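Print this page
E-mail this article

"A T-shirt wants a flat table and two minutes"

Ans Van Wijk has run the clothes repair and resale shop Vemell for eight years. Before that she packed shirts at Bullent, where a shift meant 800 pieces. I asked her why the plain T-shirt still makes people so nervous.

"They begin too quickly," she says. "They take it from the pile, fold it once in the air and then try to correct it on the table. You cannot correct it. You have a lump with a sleeve somewhere inside." A print makes the mistake easy to see, she adds: when big letters run at a slant and half of the words are gone, it is better to open the shirt and start again.

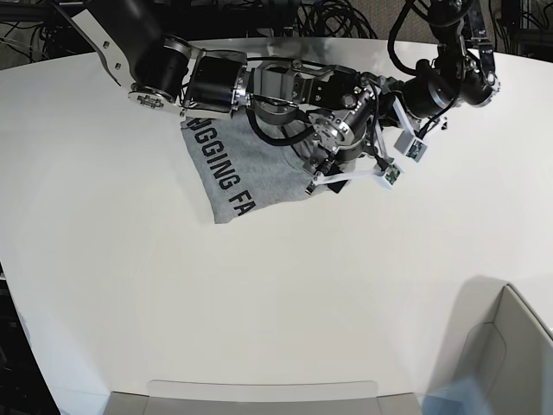
First the flat shirt

Van Wijk learned her method from an older colleague, Mrs Kratochvíl, who did not allow any folding before the cloth was smooth. "She put her whole arm on it, like a baker," she says.

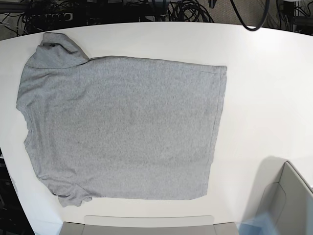 Van Wijk prefers to work from the side, and she teaches it so in her evening course in Skoltmont every November. With the neck to the left and the hem to the right, she says, the hands travel a shorter way. The body can be quite smooth while a sleeve is still rumpled or folded over itself, and there she would stop first. "Pull the sleeve out from the seam – gently, not from the end. Then the collar. The hem is mostly good by itself."

At home she is less strict. "My own shirts? Two folds and into the drawer."

E-mail this article
Print this page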